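Workshop notebook, Mesdale unit
August, started 8:40

Bin day! I have been looking forward to this one. The shallow gray bin is finally ours for a full morning and I wanted to sort out how we lay out blocks for the Relow sets before Kausar needs the bench back after lunch.

Starting stock: 76 blocks, mixed colors, all from the Gachanja order. Neema and I tipped them onto the paper and checked every one by hand. 2 had chipped corners and went in the scrap tub. A few more had a burr along one edge, so I took the fine file to them and they came up beautifully. Really pleased with the finish on this order – the old ones had that waxy feel and slid all over the place when you set them down.

Sorting order we settled on: yellow first, then the others by whatever is left in the tray. Yellow shows up so well on gray metal that you can check a layout from across the room, and Neema thinks we should do all the first-round layouts with yellow only. I like it. Erick doesn't (he says it makes people lazy about the darker colors) and he may have a point, so we'll run his way next time and compare notes.

Wiped the bin floor twice with a damp rag and once dry. There was a gummy patch from old tape, took a plastic scraper and a bit of patience. Do NOT use the blue pads on it, they leave scratches that catch the light.

9:55. Layouts. I tried spreading the blocks evenly first and it looked tidy but was dull to work with, every pick the same as the last. Then Bijan came by and said to just drop a handful from elbow height and leave them where they land. Much better! You get blocks leaning on each other, blocks flat on the floor, a couple right up against the wall where they are awkward to get at. We did that for the rest of the morning.
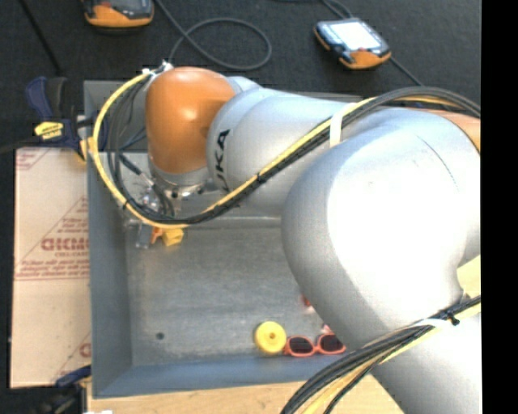

Clearing order matters more than I expected. If you go for the easy ones in the middle first, you finish with a ring of hard ones along the walls and everyone's mood drops. Going wall to middle felt slower at the start and then it just flowed. 30 blocks into the tray on the first wall-first round before we stopped to reset, and I didn't have to reach in and nudge one.

Tray notes: the divided tray from Brimiris holds up to 64 if you stack two deep, but the bottom layer is a pain to get out again. One deep is nicer. Would love a second tray the same size so we can swap a full one for an empty one and keep going. Shabani says there might be one on the shelf behind the paint, will look.

11:30. Reset, swept under the bench, found one of our blocks by the table leg and a pencil I lost in spring. Small victories.

Still to do:
File the last few burrs (set aside in the lid of the jar)
Ask Kausar if the bin can stay out overnight
Erick's mixed-color layout, same drop height
Label the scrap tub properly, the marker has rubbed off again
New rag

Neema has taken the sorted yellows to the cupboard, second shelf, left side.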